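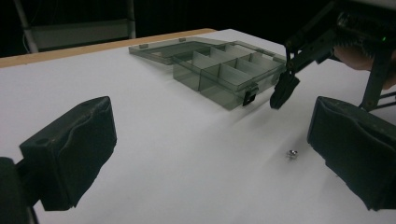 **Figure 3.** View from the camera on one hand-held gripper, with a small metal nut between the fingers. The compartment box stands open behind it, and the second gripper is at the upper right.

### 3.2 Collection of demonstrations

All demonstrations were collected with two hand-held grippers, without any robot arm. Each gripper carries its own camera, so the policy receives the same kind of view in training as it will later receive on the arm. We call the resulting set Stillstead. It contains 1854 demonstrations, of which 614 belong to the small parts task shown in Figure 3.

In this task the operator must bring a metal nut to a compartment box and release it in the compartment which was named before the start. The box has a hinged lid and a latch at the front. We divide the task in two parts. In the first part the lid is opened, and in the second part the nut is picked and placed. The parts are labelled separately, as we wanted to train on the second one alone (see Section 4.1).

The nut is the most difficult object in the set. It is small compared with the padded fingers, and in many views it covers only a few pixels. Its surface is also reflective, and its colour in the image changes when the gripper moves over it. For this reason we did not apply colour augmentation to the Stillstead recordings, although we used it for the earlier Arulier set.

The operators were asked to follow three rules. They should approach the nut slowly, keep it between the fingers in the camera view until the grasp, and not correct its position with the free hand. A demonstration that broke the last rule was removed. If the nut was dropped and then picked again with the gripper, we kept the recording, because we consider such recoveries useful for learning. The position of the box was changed after every demonstration, and the place of the nut was chosen by the operator.

The views of both grippers were synchronised afterwards by their timestamps. Rosimeire Rocha checked the start and end point of each recording by hand and moved them where the label did not agree with the motion. Recordings in which one of the cameras lost frames during the grasp were not repaired and do not appear in the totals given above.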